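Teaching the arm by steering it

Rowlands is a small workshop that prepares training material for robot arms. Most of its work is done in simulation, where a person sits at a desk and drives a virtual arm through a household task while the software records every movement. The operator we spoke to has been doing this for four years and asked not to be named. We met in November at the office in Flerkberg, where the day shift starts at 10.

The job is simple to explain. "I do the task, the computer keeps what I did, and later a model is trained to copy it," the operator says. "If I do it badly, it learns to do it badly."

Each recording is called a demonstration. The current project, run for a client called Weltanska, asks for 200 demonstrations of each kitchen task. The operator holds a controller in one hand, and the gripper on the screen follows it. A trigger closes the fingers. Two views are kept open throughout, one from the wrist and one from further back.

The wrist view is the harder one to get used to. It moves with the arm, and it shows very little apart from the fingers and whatever is close to them.

"People who come from video games expect to see the whole room," the operator says. "With the wrist view you get a bit of table and the thing you're reaching for. You learn to read the gap between the finger and the object. When you can see a strip of table there, you still have room."
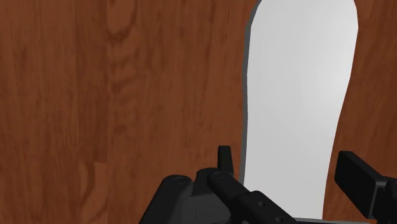 Why flat things are difficult

Boxes and cups are given to new starters. Long, flat objects come later. The fingers have to come down on either side, and a small error in the turn of the wrist means that one finger touches first and pushes the object away.

"I line up the wrist before I go down. I used to go down first and then turn, and I lost a lot of takes that way," the operator says. "Now I stop above it, turn, look at both views, and then lower. It costs a second or two. That's fine, the model can learn a pause."

Speed is a common point of disagreement in the office. The client would like short recordings, and the people training the models prefer smooth ones. The operator sides with the second group. A hurried demonstration often has a jerk in it near the grasp, and the same jerk can turn up in the trained arm.

Rowlands has also tried teaching by hand, where someone takes hold of a real arm and moves it through the task. The operator liked it for some things. "You feel the weight and you know when you've hit the table. On the screen I have to see it. But with a real arm you have to put everything back yourself after each go, and here I press a key."

The table layout is changed between recordings so that the model does not simply learn one set of positions. Crockery is moved about, and the starting position of the arm shifts too. The software used for this is called Zumix, and it is the part of the job that gets the most complaints.

"Sometimes it gives you a layout where the arm can't reach without folding up on itself. I mark those and skip them," the operator says. "Sometimes it looks odd but it can be done. I check the wide view before I decide." 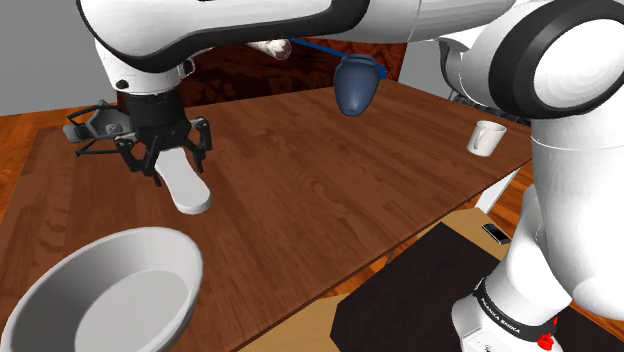 The wide view, with the fingers either side of a flat white object on the table.

After a session the operator watches the recordings back at double speed and throws out the poor ones. On a good day 16 are rejected. The rest go to the training team, who send back notes, mostly about grasps that were too close to one end.

Asked what advice would help a beginner, the operator mentions the chair first, then the height of the elbow. "Rest your arm. If your hand shakes, the gripper shakes, and it's all in the recording."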